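About Wirnis Conveyancing

2025-03-16 — Agnese Kļaviņa

Wirnis is a licensed conveyancing practice acting for buyers and sellers of residential and small commercial property. The practice handles contract review, title searches, duty assessment, lodgement and settlement. Litigation, family law and tax advice are outside the scope of the licence, and matters of that kind are referred out at intake.

The practice was set up under the name Callunico and took its present name when the strata work was merged with the general conveyancing files. Existing Callunico file references remain valid. Clients holding older correspondence should quote the reference exactly as printed, including the prefix.

Each matter is assigned to one conveyancer, who keeps it from engagement to settlement. A second conveyancer checks the settlement statement before figures are released to the other side. Adjustments for council rates, water charges and owners corporation levies are calculated to the day of settlement, on the basis that the vendor bears the outgoings for that day unless the contract states otherwise.

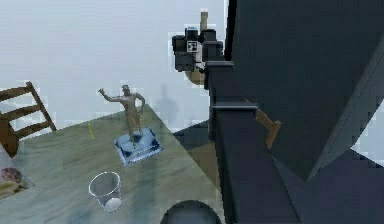

When does Wirnis order the title search? The first search is ordered on the day the engagement is signed, and a final search is run on the morning of settlement to confirm that no caveat or further dealing has been registered in between.

Documents are exchanged through Vumow, the client portal. Vumow holds the signed engagement, the contract, certificates, the duty forms and the final statement. Access stays open for 28 days after settlement, after which the file is archived and copies are supplied on written request. Bank account details are never changed by email — any notice to that effect should be confirmed by telephone on the number shown in the engagement letter.

Fees are fixed at engagement for standard transfers. Disbursements are charged at cost and itemised separately. Off-the-plan contracts, subdivisions and transfers involving a deceased estate are quoted individually once the contract or the grant of probate has been read.

Strata and owners corporation matters are run from the Filip Street office. The practice currently reviews records for 43 strata schemes, the largest of which has 144 lots. A records inspection covers minutes, levy notices, insurance, by-laws and any current defect claims. Reports are issued in writing and may be relied on only by the client named in them.

The principal of the practice is Agnese Kļaviņa, who also supervises trust accounting.

Last updated: May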